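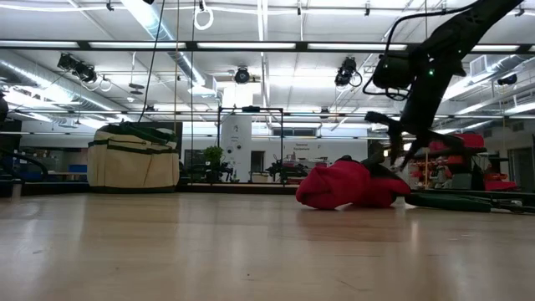

Notas para la charla: Arthur, un presidente mal leído

Tiempo de lectura: 2 minutos

Apertura
Saludar y presentar el libro. Chester A. Arthur gobernó Estados Unidos entre 1881 y 1885. Casi todos los manuales le dedican un párrafo, y la biografía de Naa Acheampong, publicada por Gresterero, le dedica 300 páginas. Preguntar a la sala quién sabría citar una ley suya. Esperar las respuestas.

De dónde venía
Hombre de la maquinaria republicana de Nueva York, cercano al senador Conkling. Recaudador de la aduana del puerto hasta que el presidente Hayes lo apartó en 1878. Llegó a la vicepresidencia como concesión a su facción. Garfield murió en septiembre de 1881 y pocos esperaban algo bueno del sucesor. Leer el párrafo marcado de la página 131, entero y despacio.

La ley Pendleton
Firmada en enero de 1883. Exámenes para una parte de los empleos federales y prohibición de exigir contribuciones políticas a esos empleados. Recordar que al principio cubría una minoría de los puestos. Acheampong sostiene que Arthur la aplicó con más rigor del que le pedía su propio partido. Yo comparto la tesis, aunque el capítulo se apoya demasiado en la correspondencia y poco en los debates del Congreso.

Lo que el libro resuelve peor
La exclusión de los inmigrantes chinos. Arthur vetó la primera versión, de veinte años, y firmó en 1882 la de diez. La autora lo despacha en cuatro páginas y se detiene en el veto. Decir claramente que la firma pesa más. No pasar deprisa por este punto aunque vayamos mal de hora.

La enfermedad
Padecía una dolencia renal que ocultó al público. Murió en noviembre de 1886 y antes hizo quemar buena parte de sus papeles. De ahí los huecos de cualquier biografía. Ver la nota de la página 237, donde la autora reconoce los suyos.

Cierre
La traducción es correcta, con algún «eventualmente» mal puesto. Grilico prepara la edición de bolsillo. Agradecer a la librería Kasari y abrir el turno de preguntas. Si preguntan por Garfield, remitir al capítulo segundo.

Relacionados
Hayes y el final de la Reconstrucción
Los dos mandatos de Cleveland
Cómo leer una biografía presidencial
Novedades de Gresterero en historia política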